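September, late afternoon, bench by the window

Okay, back to the sourdough-smelling corner of the shop, meaning glue. Hide glue! I've been promising myself a proper entry on this for ages and all I have so far is notes on the backs of receipts, so I'm typing it up while the second pot cools and before I lose the Emholm numbers again.

Where things stand. The Emholm chair (the one with the wobbly back legs and the awful brown finish) came apart much more easily than I feared. Warm water on a rag, wrapped around the joint, a little patience, and the front stretcher just let go with a sigh. I love that about hide glue. Somebody put that joint together long before I was born and it still came apart clean, no splinters, no swearing. The rear joints were another story. Somebody had been in there with yellow glue at some point, and I spent most of the morning scraping the tenons with a dull chisel and muttering. I got down to bare wood on three of them. The left rear still has a shiny patch on the shoulder that I don't trust, so it gets another go tomorrow.

Glue batch A: granules soaked in cold water for 2 hours, one part glue to two parts water by weight, then heated in the little Skandix warmer. I set the dial where I always set it and went off to sweep, and when I came back there was a skin on top you could have resoled a boot with. Too hot. I strained it and used it anyway for the test blocks, because I'm cheap, and the smell was, um, present. Idalina opened a window without saying a word.

Batch B: same recipe, same bag of Gudeta granules, but with the dial turned down a notch and a lid on. So much nicer! It ran off the brush in a thin steady string and didn't break into drops, the way it's supposed to. Note to self: keep the lid on, and add a splash of warm water if it starts getting ropey. I keep wanting to crank the heat when it thickens and that is exactly wrong, it's losing water.

Test blocks: 4 from each batch, maple to maple, rubbed joints with no clamps, left overnight. I hit them with the mallet this morning (very scientific). Two of the A blocks popped right on the glue line, clean as you please, and the others took some wood with them. All the B blocks tore wood. I'm not going to pretend that's real data but I know which pot I'm using on the chair.

I also tried warming the parts first, on one pair only, with the heat gun on low and held well back. It made a bigger difference than I expected. Our shop is chilly in the mornings and the glue gels almost as soon as it touches cold maple, so you get maybe one good shove and then it grabs. With warm parts I had time to slide the joint, look at it, change my mind and slide it back. I want to try this again on something with a real shoulder, so probably the seat rail, with an extra pair of hands for the first assembly. Dry run first. Dry run twice, knowing me.

Other bits before I forget:

The Arkesix clamps are fine but the pads leave a ring on soft wood. Cut some cork.

Leftover glue from B is in the fridge in a jam jar with a label on it this time. Please don't eat it, it does look like apple jelly. I'll toss it after 9 days if I haven't used it up.

The big bag is nearly gone. I priced a refill and it's silly to keep buying it in tiny tubs, so next order I'm going for 2,000 grams and splitting it with whoever wants in. Write your name on the sheet by the sink.
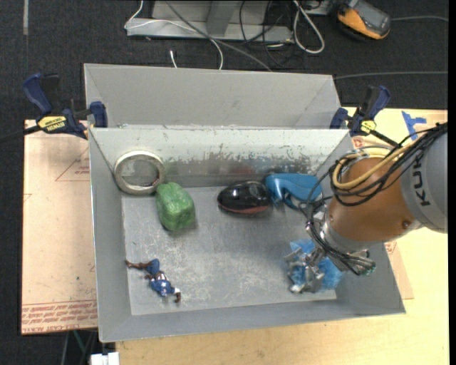

Idalina Serrano read this over my shoulder and thinks I'm blaming the heat for something that could just as easily be the soak. She'd leave the granules in cold water overnight, at least for a bag this coarse, and she wants to see batch A done over with the longer soak and the lower dial before I call it settled. She also said a urea glue would give me all the open time I want and I could quit fussing with the heat gun.

Fair enough on the soak. I did cut into a few granules from A after the fact and they had a hard little middle, which I conveniently left out up there. So batch C is soaking now, in the fridge, lid on, same proportions. I'm less keen on the urea for this chair since I'd like to stay with the plain stuff, but I'll mix a tiny bit for a test block and see how it behaves.

Left rear tenon in the morning, then C on the warmer once I've had coffee.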